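Search notes Search

5 min read

30th July

Changed over to the green fingers before lunch. The Flovby pads came off without trouble, but the left mounting screw on the new set would not seat until I ran a tap through the hole. There was paint in the thread. Re-zeroed the gripper with the fingers closed, then opened and closed it by hand control until the reported position settled. It settles high by a small, constant amount. I entered the amount as an offset and did not look into it further.

Payload entry in the arm settings updated for the lighter fingers. I forgot this when I fitted the Flovby pads in June, and the first set of force readings from that period had to be thrown out.

Controller is still the Dimine. Control loop at 1,000 Hz, gripper commands at whatever rate the gripper accepts them, a good deal slower. The Wu controller is on the shelf until its firmware is sorted out. I would like to compare the two with the same fingers fitted, so the Wu work has to happen before the fingers change again. Wrote that on the job sheet.

Test object for this round is the soap dispenser. It is a poor object in useful ways. The wall is clear, so the depth camera reads through it or reads nothing, and the liquid gives a different answer from the empty part above it. The pump head is the only part the camera reliably finds, and a grasp planned from the pump head tends to come in too high. The body gives under load. The liquid moves when the arm decelerates.

Procedure as before. Approach from above, fingers open, stop 10 mm over the pump, straight descent, close, lift, hold, set down, release. Nozzle orientation is set by hand at the start and not corrected between cycles, so that drift shows up in the log. Grip limit 12 N for the first block. Lowered it for the second block and forgot to write down the new value, but it is in the controller log.

Results so far, fingers only:

The Flovby pads hold better once they have the bottle. Contact area is large and the pads are soft. The trouble is getting there. They are wide, and if the approach is off to one side the pad edge lands on the pump head and pushes it down. Two faults in June were exactly this, and both left soap on the table.

The green fingers get past the pump head with more room. They taper, so a lateral error that would have stopped the other set is tolerated. Once closed, the contact is low and narrow, and the bottle can rotate about the line between the contacts. It did this several times in the first block, always toward the pump side. With a slower lift the rotation was smaller. I can't say yet whether the speed or the lower grip limit accounts for it, as I changed both between blocks. That was careless, and the second block has to be repeated with one of them put back.

Finger angle is a separate question. The right finger sits further in than the left at the same commanded opening. Chih-ming Lo thinks the linkage has play in it and that the old pads were stiff enough at the mount to hide it. I think the right mounting piece is not square. We did not settle it. He will put a dial gauge on it tomorrow with the gripper unpowered, then powered and holding position. If the reading changes between the two, it is the linkage.

Camera. The fixed one is adequate for finding the bottle on the table and poor for finding the grasp height. Knots in the tabletop produced false detections again when the threshold was low. Raising the threshold removed them and also removed the bottle from a few of the images, which is no better. Tried masking the table by plane fit. This works as long as the planks are flat, and one of them has a slight crown, so the mask leaks along that plank. A mat under the bottle would fix it in a minute, but then the June data would no longer be comparable. Left the table bare.

Asked Prillbridge for the stiffness curve of the fingers. They sent a drawing with no curve on it. Asked again, more briefly.

Cable at the wrist: no snagging through the full range used in this test, but the connector on the gripper sticks out far enough to be the first thing to hit anything placed on that side. I have limited the wrist rotation in software for now. A right-angle connector would be better. Put one on the order list along with more of the small screws, which are the kind that roll.

Total cycles on this gripper body now stand at about 2,200, counting both sets of fingers. No change in closing time that I can separate from noise. Motor temperature not recorded in the second block, as the logging script had the field name wrong. Fixed the name. The June files have the same mistake and I have left a note in that folder.

For tomorrow: dial gauge on the right finger, repeat the second block at the original lift speed with the lower grip limit, then the original limit at the lower speed if there is time. Check the offset again before starting. If it has moved overnight, the zero procedure needs to be looked at before any of the force numbers are used. Left the arm parked over the table with the fingers open and the dispenser standing where the next block begins. 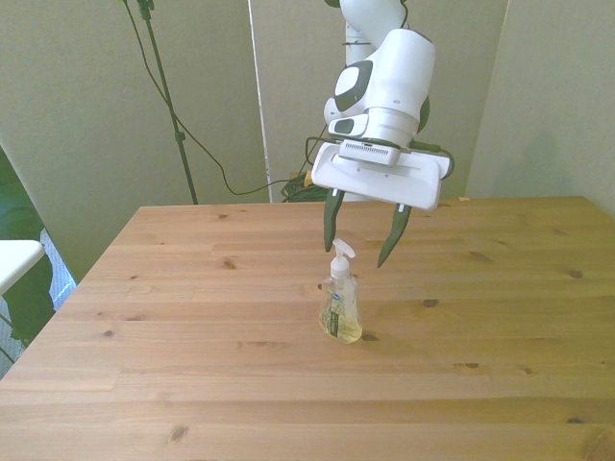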